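About Sqalli

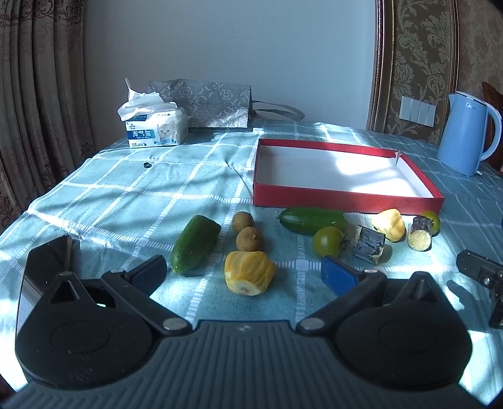 Fruit and veg on the blue checked cloth, sun coming in.

Hello! I'm the person behind Sqalli, and since there's only one of me you'll have to put up with "I" all the way through this page. Sqalli is a small cookery school in Evside. I teach people who think they can't cook how to make a proper dinner on an ordinary evening, with ordinary pans, in a kitchen that's probably a bit too small. If you can already bone a chicken with your eyes closed then you're very welcome to come and keep us company, but you may get bored.

I didn't train as a chef. I spent 13 years working in school kitchens, first on the washing up and then (after a lot of washing up) on the cooking, and by the end I was running the lot. You learn a huge amount in a school kitchen. You learn to peel quickly, to season a pot so big you could bath a dog in it, and to keep a straight face when a six-year-old tells you your cauliflower cheese tastes of carpet. What I loved most was the parents. They'd stop me at the gate and ask how I'd got their child to eat lentils, and I'd end up scribbling the recipe on the back of a raffle ticket. After a while I was spending more time at the gate than I was supposed to.

So I started teaching a few of them at my own kitchen table. Four people, one hob with a dodgy back ring, and a pot of leek and potato soup that we ate out of mugs. They came back the next month and brought a neighbour. Then the neighbour brought her sister-in-law and I ran out of chairs.

The move to Flaneck Yard

We moved into Flaneck Yard one July, which was a daft month to do it as it was boiling and the windows had been painted shut. The room used to be a shop that sold curtain fabric and I still find pins in the floorboards. It has a long worktop down one side, six hobs, two big ovens (the left one runs hot, you'll hear me shouting about it) and a table at the end where everybody sits down together when the cooking's done. I'm strict about the sitting down. I've had people try to slip off with their dinner in a tub to catch the early bus and I do let them, but I sulk.

The name comes from the first notebook I ever kept recipes in. It had SQALLI stamped on the cover, I've never found out why, and when I had to put something on the form for the bank account it was lying there next to the kettle. People pronounce it all sorts of ways. I say it to rhyme with "volley".

What a class is like

You come in, you hang your coat up, you get a cup of tea. Then we chop. I always start with chopping because it's where most people feel silliest, and once you've done an onion next to a stranger you've got something to talk about. An evening class is two and a half hours including the eating. We cook one main dish and one thing to go with it, and I'd much prefer you went home able to make those two things without looking at the sheet than that you'd rushed through five.

The classes I run most often are these:

First Suppers
Six evenings for complete beginners. Soup, an omelette, a roast chicken, what to do with the rest of the chicken, a tomato sauce, and a pudding of the group's choosing. It's nearly always crumble. I've stopped pretending to be surprised!

Veg Box Rescue
A single session for anyone who signed up to a veg box and now has three celeriacs looking at them from the bottom of the cupboard. Bring whatever you've got left and we'll make something out of it. The best one we ever had was a sort of beetroot and barley thing that I still make at home, and the worst was kohlrabi fritters, which I'd like to apologise for again.

Bread on a Slow Day
We start at ten in the morning and finish when the bread does. There's a lot of waiting about, so bring a book or some knitting. You take your loaf home and you'll have eaten half of it by the time you reach your front door.

Cooking for One
My favourite of the lot, and I only wish I'd started it sooner. It's for anyone who's newly on their own, for whatever reason, and has found that every recipe in the house serves four. We talk about freezing, about halving an egg (you can, you beat it first and use half), and about laying the table even when it's just you. Quite a few people who did it together now have a lunch club and they haven't invited me yet. I'm waiting.

Where the food comes from

I buy most of the fruit and veg from the Irer market on the other side of the river. I go early with a trolley and I buy what's cheap and looks good, and then I change the menu, so please don't be cross if the sheet says courgettes and you get runner beans. Flour, rice, pulses and oil I get by the sack from a wholesaler. The meat's from a butcher two doors down who will joint things for you if you ask nicely and don't go in at lunchtime. I don't go in for fancy ingredients. If I can't get it within a walk of the school then I can't really expect you to, and there's an awful lot you can do with an onion, a tin of tomatoes and a bit of patience.

A few numbers, because I'm proud of them

I write every dinner cooked at Sqalli in a ledger by the door, one line for each plate that gets sat down to. On the day we passed 1000 I bought a cake, which was a bit of a cheat for a cookery school but I was tired. When I added it up again for this page we'd got to 3836. I had a moment over that, I don't mind saying. It's a lot of plates, and I've washed a fair share of them.

Last year we also raised £3885 for the Evside community larder from our soup lunches. You come in, you have a bowl of soup and some bread, you put what you like in the jar. We'll be doing them again all through the winter and there's no need to book. Just turn up hungry and mind the step.

Things people ask me

Do I need to bring anything? An apron if you're fond of your clothes, and a tub with a lid. I've got knives, boards, tea towels and far too many wooden spoons.

Can you manage allergies? Yes, most of them, but tell me when you book and not when you've got the spoon in your mouth. We do cook with nuts, wheat, eggs and dairy in the same room, so if yours is a serious one please ring me first and we'll talk it through properly.

Can children come? To the family sessions in the school holidays, yes, from seven upwards with a grown-up each. The evening classes are adults only as it gets late and I swear at the oven.

Is there parking? Not in the yard itself. There's a car park behind the library that's free after six, and the bus stops right at the end of the road. The yard is cobbled, so leave the nice shoes at home. The step at the door is a low one and I have a ramp for it, so if you need it let me know and it'll be down before you arrive.

What if I have to cancel? Give me a week and I'll move you to another date. Less than that and I've usually bought the shopping, so I can't give the money back, but you can send a friend in your place and plenty of people do.

Do you do vouchers? I do, and they're good for a year. I write them by hand so allow a few days for the post.

Getting in touch

The phone's best in the mornings. After midday I've generally got dough up to my elbows and you'll get the answering machine, which I do listen to, though not always on the same day. You can also put a note through the door at Flaneck Yard. It's the green one with the brass letterbox, and if the light's on then knock, the kettle won't be far off boiling.

Page last updated 10 Dec 2024. The new term's dates go up on the Classes page as soon as I've worked out what to do about the left oven.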